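Busco dos personas para la sección de cajones

Hola, soy Brenda Retamal y llevo el taller de preparación de pedidos de Viltberg. Necesito gente con buena mano para ordenar, vaciar y repasar cajones de piezas sueltas – grandes, de esos en los que hay que meter el brazo hasta el hombro.

El trabajo es de media jornada, de marzo a julio. Se trata de sacar lo que quede en el fondo, clasificarlo por forma y color, y anotar qué cajones piden ya una mano de pintura (¡son unos cuantos, os aviso!).

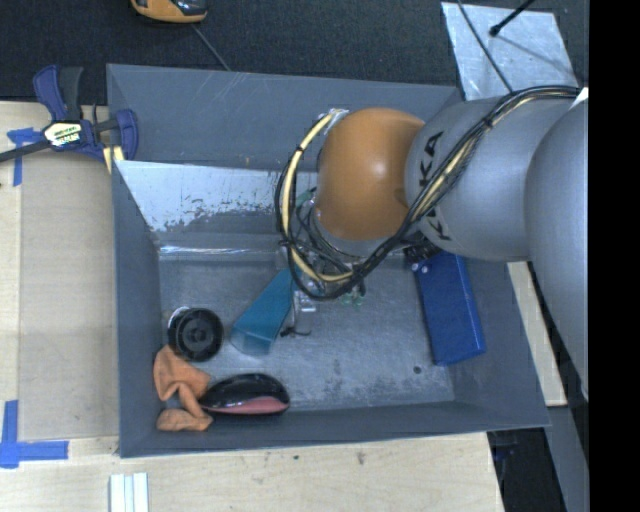 Cajón gris con el fondo ya rayado y una pieza verde azulada en forma de cuña.

No pido experiencia, pero sí paciencia y que no os importe pasar un rato agachados. Os enseñamos Teguh Ngui y yo, y en un par de mañanas le cogéis el truco. Pagamos 648 euros al mes y ponemos los guantes.

Si os apetece, escribidme unas líneas o llamad a la extensión 3370 y preguntad por mí – si no estoy, lo coge Teguh. Recojo candidaturas hasta el 21 de marzo de 2026.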